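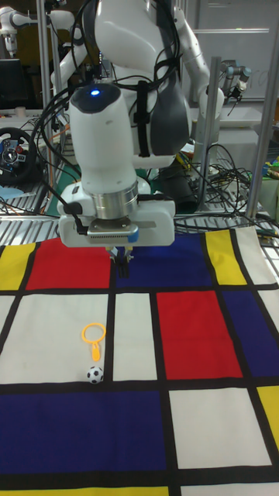

The rose had come from Kowalczyk's by mail, a bare stick with a label wired to it, and for six years it had gone on being a stick with ambitions. It climbed. It climbed the trellis, then the downspout, then a portion of Marcus Tran's garage. It did everything a climbing rose is supposed to do except make a rose.

Rochelle Mercado still had the catalog. Povero was on page 235, spilling apricot blossoms over a stone arch, with a woman in a straw hat standing under it looking as if she'd never paid a water bill. "Generous from its second summer," said the text. Rochelle had read that line so often the spine had cracked there, and the catalog now fell open to it by itself, like a hymnal.

She had tried bone meal. She had tried banana peels, which brought raccoons. One May she had tried ignoring it completely, walking past with her chin up, the way she had once treated a boy named Curtis, with the same result.

"You're feeding it too much," said Marcus over the fence. "It's comfortable. Why would it bloom?"

"You think it should suffer."

"I think it should get off my garage."

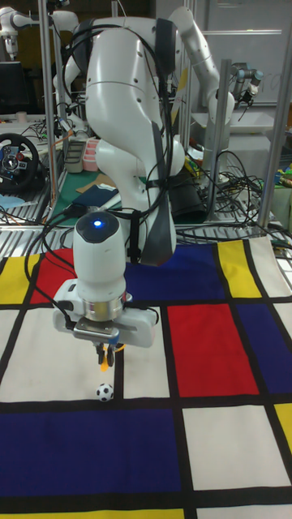
White arm, patterned cloth.

So she took a branch to the Fletholm Garden Society, which met in the library basement and had strong opinions about mulch. Gwendolyn Lindqvist put on her glasses, took them off, and put on a different pair.

"When do you prune?"

"March," said Rochelle. "Hard. Like the book says."

A sort of sigh went through the folding chairs.

"Which book?"

It was Draltberg's Pruning for Everyone, a wedding present that had outlasted the wedding. Gwendolyn asked for it by holding out her hand. She turned to page 258 and read aloud, in the voice of someone reading out a verdict, that old once-blooming climbers flower on last year's wood and must on no account be cut in spring.

"I stopped at 250," Rochelle said. "There was a chapter break."

Six Marches she had gone out there in her good gloves and cut off every flower the thing had planned for June. She'd been so thorough. She had done the high ones from a ladder.

She drove home with the branch on the passenger seat and the radio off. The rose was where she'd left it, leaning on the garage, green and enormous, and she stood in front of it for a while with her car keys in her hand. An apology seemed called for, but Marcus was out hosing his trash cans, so she straightened the label and went in.

The next March was the hard part. The light came back, the canes reddened, and her hands wanted the pruners so badly that she gave them to Imani Baptiste to keep in a kitchen drawer across town.

"How long do I have these?" Imani asked.

"Until I see a flower. Don't give them to me if I call. I might say it's for the lilac."

She called twice. It was for the lilac both times.

By the first week of June there were buds, hard little green knuckles all along the gutter, and Rochelle took to drinking her coffee outside at six in the morning so as not to miss anything. One of them opened on a night she'd slept badly. It was the size of a saucer and it was pink. Bubblegum pink, with no apricot in it anywhere.

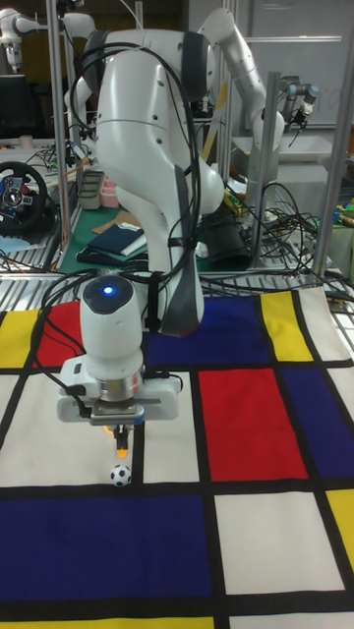
They sent you the wrong plant, Dwayne Ostrowski told her when she phoned, and Kowalczyk's ought to refund the whole 50 dollars, and did she still have the receipt? She did. She had it in the catalog, marking the page.

"I could send it back," she said to Marcus that evening.

He looked at the trellis, the downspout, and the side of his garage, which had gone pink to the roofline.

"In what?" he said, and went to get his ladder, because a cane had come loose over the door and he wanted it tied up properly before it rained.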